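Pravix (navigation method)

Pravix is a method for outdoor navigation of small wheeled robots. It uses one forward camera and does not need a map made in advance. The method was developed by Anas El Ouafi within the Pritwood project and was first published as a technical note on 05/12/2020. It belongs to the family of learned navigation methods, in which the robot learns from its own driving which ground is good to drive on.

Background

Earlier outdoor robots of the Pritwood project, among them Kombo, followed a list of satellite positions and stopped before every obstacle seen by a laser scanner. Tall grass was treated in the same way as a wall, so Kombo could not leave the mowed areas. Pravix was proposed to solve this problem. In place of the shape of the obstacle, it considers what is expected to happen to the robot if it drives there.

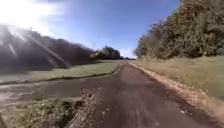 View along an asphalt path with a grass verge and a junction on the left.

Method

The method has two parts. The first part is a neural network which receives the present camera picture and a list of possible steering commands. For each command it gives the probability of a collision, the expected shaking of the body and the expected change of position. The second part is a planner, which compares 2,000 command sequences and selects the one with the lowest total cost. Only the first command is carried out, and then the calculation is repeated.

The labels for training are produced without human work. A collision is recorded when the wheels turn but the position does not change, and shaking is taken from the inertial sensor. The training set of the first version contained almost 50 hours of driving, collected mostly in August by the robot Gorby.

Strong sunlight from the front is a known difficulty for methods of this type, as it makes one side of the view pale and leaves the shadows without detail.

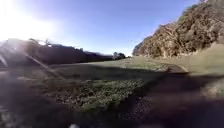
For this reason the brightness of the training pictures is changed at random, and a pale spot resembling glare is added to a part of them. The second version also receives the 3 previous pictures together with the present one, which helps when a single picture is blurred by the movement of the robot.

Results

In the published test, Gorby completed 285 meters of mixed ground without help from the operator. With the older laser method, the robot stopped at the first area of high grass. The shaking cost made the robot prefer pavement where both surfaces led to the goal.

Limitations

Pravix has no long memory and can return to a dead end which it has already visited. Deep holes covered by plants are often judged as safe ground. The method was not tested at night or on snow.

See also

Visual navigation
Model predictive control
Self-supervised learning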